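Nillier Two-Arm Bench Cell
Planning and ordering notes, revised August 31, 2024

The Nillier cell is sold by Brostetti as a walled enclosure with a tabletop and two arms. It is intended for light handling work: passing small plastic parts from one arm to the other, reorienting them, setting them down. Buyers who need to move castings or full cartons should look at the Greltau floor series instead.

What the base price covers

Enclosure, tabletop, both arms, one gripper per arm, cabling and the control license for 3 years. Delivery is quoted separately. Installation is not included and takes one technician 8 hours on a prepared floor.

What it does not cover

Spare fingers, a workstation, overhead lighting and part fixtures. Fingers wear faster than any other component and should be budgeted as a consumable. Order them with the cell; they ship from the same warehouse, and a separate order in April carried a second freight charge for several customers.

Tabletop finish

Plain gray is standard. Marble patterns and wood tones are available at extra cost and add 3 weeks to the lead time. The finish has no effect on payload or reach. It does affect vision. A strongly veined surface is harder to segment than a plain one, and glossy finishes pick up reflections from ceiling fixtures. If your software was tuned on gray, allow time for retuning.

Arm spacing and handover

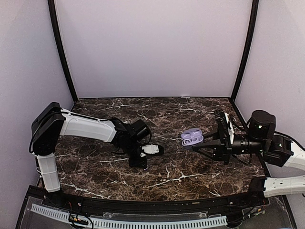

The spacing between the bases is fixed at the factory. Specify it from the longest part you intend to hand over, measured with both grippers closed on it, and add clearance for the wrists. Changing it later means a new tabletop.

Service access

Leave room at the front of the cell for cable work. Rashidi supplies a rolling base for sites where the cell has to be moved for cleaning. Wrist cables should be inspected every 100 operating hours.

Comments (3)

gearlash: Does the license renew per cell or per arm?

Brostetti Sales: Per cell.

mtorrance_k: We took the dark finish. Looks good, but we lost most of a week on thresholds. Get the gray.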